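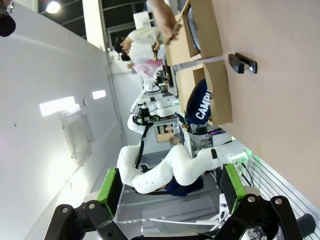 Box one and box two, flaps still up

Pavurura
So the big sort-out has finally begun! I've got two cardboard boxes on the go side by side at the edge of the table, and the one I want help with is the one with the navy fabric thing in it, the one with CAMP in big white capitals (there's more to the word but it's tucked down in the box). I've been moving this lot from place to place since October and I swore I'd have it packed by Sunday. Question is, do I keep fabric stuff in cardboard at all, or am I asking for trouble? They're going in a lock-up that isn't heated. Also, do you tape the flaps or fold them into each other?

Initz
Don't do cardboard in an unheated lock-up. I did one winter and everything smelled like a wet dog by spring, and that was with the boxes up on pallets. Plastic tubs with clip lids, every time. They're only a few quid each if you wait for the sales.

Kaplan
Disagree with Initz on this one. Plastic tubs sweat. If there's any damp in the fabric when the lid goes on, it stays in there and you get those little grey spots. I've had cardboard in my garage for 11 years and lost one pillowcase, and I'm fairly sure that was a mouse. Get them off the concrete and leave a gap behind them for the air.

Initz
A garage attached to a warm house isn't the same as a lock-up though, is it?

Kaplan
Mine's at the bottom of the garden, mate.

Udari
Fold the flaps for now and tape later, you'll only remember something and have to rip it all open again (I have done this with a kettle, twice in one evening). What's the black thing lying on the table, with the two rounded bits and the metal bar between them? Is that going in as well? I'd put anything hard like that in the other box, metal and fabric rubbing together in the back of a van is how I ended up with a hole in a perfectly good fleece.

Pavurura
Ooh, good point, I hadn't thought about the van. It can go in the other box then, with the dark curvy thing that's poking up in there. That box is turning into the odds and ends one anyway. Still torn on the tubs! I priced up 4 of the big ones last night and it's more than I wanted to spend on, basically, storing things I never use.

Initz
Then chuck some of it :)

Pavurura
Rude. But fair.

Kaplan
Write on the side as well as the top, by the way. Once they're stacked you can't read the lids. And put what's in it, please don't just write MISC. My sister's got a whole wall of MISC.

Udari
This thread's had 1,102 views, so clearly we all need to get out more. I'm with Initz on tubs for the fabric, and cardboard for the rest. Put an old pillowcase round the CAMP one first whichever way you go.

Pavurura
Right, compromise: 2 tubs for fabric, cardboard for everything else, and I'm folding the flaps till I've got the van booked. Has anyone got a spare pallet near the ring road?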